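4.2 Do shoppers read wood grain as quality?

Earlier work claims that people judge a cabinet by the direction of its grain. We doubt the effect is as strong as reported.

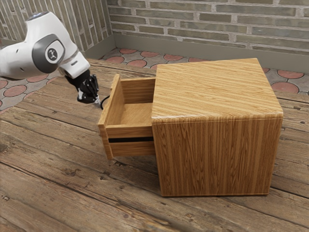

Figure 3. Computer-rendered cabinet with an open drawer; the grain runs horizontally on the top and vertically down the front-facing side panel.

The usual source for the claim is a survey by Olteanu, who asked 700 Zwahlen customers to rate finishes from small printed swatches. A swatch has no top and no side, so it is hard to see what the ratings say about furniture. Price was also printed on each card. When we dropped the 17 respondents who gave every finish the same score, the gap between horizontal and vertical grain shrank further.

Our own test used 20 raters and four finishes. It is too small to settle the matter, and we would not lean on it. Still, raters disagreed with themselves when asked again in the afternoon, and the earlier survey never checked for this.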